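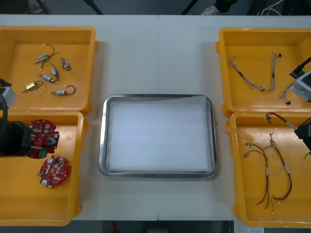
Merle Bolger asked after the last report whether the wires were still the problem, and whether we would be better off giving the machine only the hard parts of the kit and leaving the rest to people. The short answer is yes to the first question and not yet to the second.

Progress report, Ciltmont kitting trial
April 11, 2019

Work this period stayed on one chore: taking small motors, round circuit boards and wire harnesses out of yellow bins and laying a set in the lined steel tray. It is the job the packing bench at Lundano does by hand all day.

Motors. The short leads give the arms little trouble. Of 300 picks, 43 had to be repeated, mostly where two motors were touching.

Boards. Grip force was lowered in the second week. Boards lying flat against the bin floor are slow to pick up – the fingers need an edge to get under.

Harnesses. These remain well behind. The thin twisted ones come out singly most of the time. The red and black ones catch on each other, and a person still has to step in. We have not found a setting that fixes this.

A complete kit takes the arms several times as long as it takes a trained packer. On present results we would not put the system on the shop floor without someone beside it.

Spending is within plan. We ask to move $2,000 from travel to spare fingers and bin liners. The next block is 40 hours on harnesses only, with results to you in July.

Cameron Grimshaw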